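Nurnance Makers' Group
Minutes of the equipment review meeting, 2022-08-05

The meeting opened with the minutes of the last session, which were approved with one spelling fix.

1. Gutier handheld gripper kit

Most of the evening went to the Gutier kit, which we have on trial through Farasov. The members who have been using it gave their report, and it was a very happy one! You hold a gripper in each hand, do the job the way you would want a robot to do it, and the marker plates on top let the tracking system follow where each gripper goes. New users were picking up cloth within minutes. Folding is harder, but everyone who tried it wanted another turn.

We talked for a while about which tasks to record first. Cloth won easily - it is cheap, it can't break, and it never lands the same way two times running. The plan is to work through moving cloths between the table and the fabric bin, then go on to simple folds. 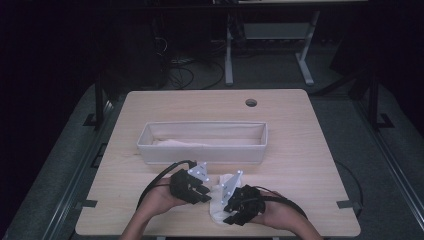

Cloth task with the Gutier kit, one gripper in each hand.

Points raised:
The jaws get a good hold on thin fabric. Several members were surprised by how well.
Cables are the main gripe. They reach fine, but you do notice them when you cross your arms over. Ask Farasov if a longer set is sold.
The setup guide is clear up to page 3 and then skips a step on tracking. We will send them our notes.
We have 373 recordings saved so far. The goal is 2000 by November, and the mood was that we can get there.

Agreed: keep the kit for the full trial and ask Farasov for a written price to buy.

2. Siddiqui software add-on

Short talk only. It sorts recordings by task and flags the ones where tracking dropped out. It looks really useful, but we want to try it on a batch of 200 before saying more. Agreed to request a trial login.

3. Other business

The sign-up sheet for evening slots is full again, so a second sheet will go up by the door. Please write your slot time clearly - two people turned up for the same one last week.

Meeting closed. Next meeting to be set by email once the price from Farasov is in.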